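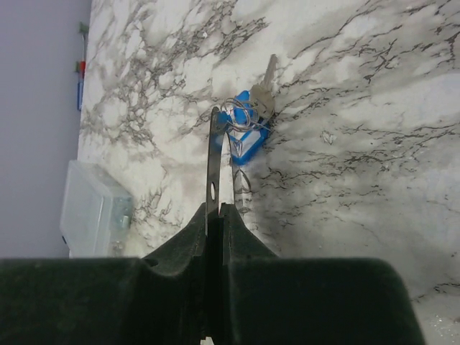
Fig. 1. Keys and blue tags on a marble-patterned surface.

Unit 5: Key Control in Small Buildings

5.1 Terms
A change key opens one cylinder. A master key opens every cylinder in a group. A grand master opens several groups. The term "keying level" refers to the number of steps between the change key and the top of the system. Most small buildings need no more than 3 levels.

5.2 Pinning
Each chamber of a pin tumbler cylinder holds a bottom pin and a driver. Master keying adds a wafer between them, giving the chamber two shear lines. Every added wafer also creates unplanned combinations — these are called ghost keys, and the bit list must be checked for them before cylinders are pinned.

5.3 Records
Keep the bit list apart from the issue log. The issue log shows key number, holder, date out and date in. It never shows the cuts. Tags carry a serial number only. A tag with a room number or street address turns a lost key into a rekeying job.

5.4 Case: Burdale Annex
The annex had 51 cylinders under one master. An audit at 90 days found 3 change keys missing and no entry for the master. Only the affected cylinders were repinned at first. The master was later declared lost and the whole group was redone.

Work through the Burdale bit list before the next meeting. Mark all ghost keys in chambers two and four. The Devthorpe list uses a different depth increment — do not mix the two.

Course handout, revised August 1999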